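2018-07-25, studio notebook

Page 6 of the Surnthorpe sketchbook, and I'm still cheating on the daily drawing thing (three pages in one sitting counts, I've decided).
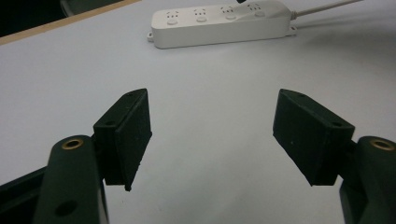 So, the blue wash. I switched to the Joner paper for this one and wow, it drinks the paint! The Pascual sheets I've been using since January let me push a puddle around for ages, but on this stuff I had one go at the sky and then it was set. I kind of love the hard edges it left over the rooftops – they look like I meant them.

Tried 7 little swatches down the margin, same blue, more water each time. Number 3 is the one I want for the harbor piece. The last two are so pale I can hardly find them.

Things to remember: tape the corners before wetting, and stop fiddling with the chimney. If anyone's heading to the Gritavthorpe shop, I need another tube of the 516 blue, the small one, and they can have my spare masking fluid in trade. Tomorrow I'm starting the boats in pencil only.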